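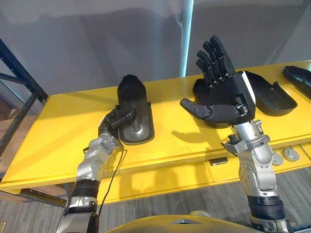 4.2 Template reuse in the advertisement text

The first reading of the material was a dispiriting exercise in déjà vu. By the end of the opening afternoon both coders could finish most advertisements aloud from the first line, and one of them had begun doing so in the tea room. The remainder of this section sets out how much of that feeling survived measurement.

The working set consists of 514 personal and companionship advertisements placed by adults on two classified sites, Skondura and Sesteo, all of them collected in November from the sections the sites themselves label as adult services. We removed contact details before coding and kept no photographs. Advertisements shorter than 300 characters were left out of the matching procedure, although they were read. Very short advertisements resemble one another for the same reason that very short shopping lists do, and a method that treats "text me" as evidence of common authorship will find a single author for most of the English-speaking world.

Matching was done with Udov, our in-house comparison script, which breaks each text into overlapping word sequences and reports how much any pair of texts has in common. Emoji were retained as tokens. This was argued over at some length, and those in favour won on the grounds that the placement of a winking face is often the most stable thing in the whole advertisement. Names, cities and prices were replaced by neutral markers before comparison, so that two advertisements differing only in the town would be treated as what they plainly were.

The procedure returned 11 template families. By a family we mean a group of advertisements sharing an identifiable skeleton: an opening, a claim of availability, a statement about manners or discretion, and a closing request to make contact. We make no claim that a family corresponds to a person, a business or an agency. Text in this part of the internet travels freely. It is copied by competitors and by aggregator sites, and by advertisers who have looked at a blank box, looked at their neighbour's full one, and reached the conclusion most undergraduates reach sooner or later.

The largest family, which we refer to as the Đồng template after the place name left behind in several copies, illustrates the point well. It seems to have been written for a traveller on a short visit and promises that the advertiser is "only here this week". Advertisements built on it remained up, with the promise intact, for the whole of our collection period. A number had been adapted for other towns with varying degrees of attention. In one, the body of the text had been carefully relocated to a new city while the closing line still invited the reader to call on arrival in the old one. Udov scores such a pair as nearly identical. The coders scored it as carelessness, and we have followed the coders. 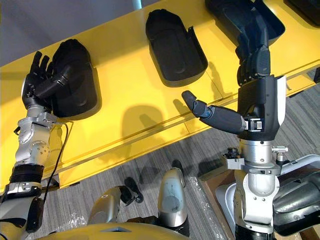
Figure 3. Two robot arms and a long yellow shelf with black moulded trays.

Differences between the sites were smaller than expected. Sesteo imposes a rigid form on its advertisers, with separate boxes for greeting, description and hours, and we had supposed that this would push the language toward uniformity. Skondura offers one large box and no guidance whatever. In practice the advertisers on Skondura rebuilt the missing form by hand, down to the headings, and several copied the headings from Sesteo. Freedom of expression was available and was, on the whole, declined.

What does vary is tone. Within a single family it is possible to find the same skeleton rendered as brisk, flirtatious, apologetic or faintly bureaucratic, and it was here that the coders did their most useful work. The script is indifferent to the gap between "serious enquiries only" and "please, serious enquiries only, I am tired". Human readers are not. We recorded weary notices of this kind under a separate code, and they appear in almost every family, usually as the only sentence that cannot be matched to anything else in the set. The most original prose in the material is the part in which advertisers ask people to stop wasting their time.

Two cautions apply. First, shared wording is sometimes read in the enforcement literature as a sign of central control, and sometimes of coercion. Our material cannot support that reading and cannot rule it out. A phrase lifted from a popular advertisement looks the same on the page whoever did the lifting, and we would ask that the families described above not be used to sort advertisers into suspects and others. Secondly, the analysis is confined to English. Several advertisements contained a parallel text in a second language which, where a coder could read it, was often warmer, longer and in mild disagreement with the English about opening hours. We did not code these passages.

Agreement between the 2 coders was good for skeleton and poor for humour, a result we report without surprise. One coder found the phrase "well-travelled and well-behaved" funny on every occasion. The disagreement was not resolved, and humour was dropped as a category before the analysis in Section 4.3, where we turn to how prices are mentioned and, more often, how they are avoided.

Comments

marginalia_mel
Keeping emoji as tokens was the right call. We stripped them in our dating profile study and lost half the punctuation, as people had stopped using full stops altogether.

R. (reader)
Would like to know what happened to the short ads. You say they were read, and then they're never heard from again. Are they in an appendix?

quietcoder
Posted 3 June 2026
I'd have thought "well-travelled and well-behaved" was pinched from a travel ad. My nan's coach tour brochure had something very close to it.

marginalia_mel
@quietcoder which direction was the pinching though

tuesday_reading_group
We had this one last week and spent most of the hour on the enforcement paragraph. Some of us wanted it moved to the front of the paper. Also "Secondly" follows "First" in that paragraph, which our chair would like fixed.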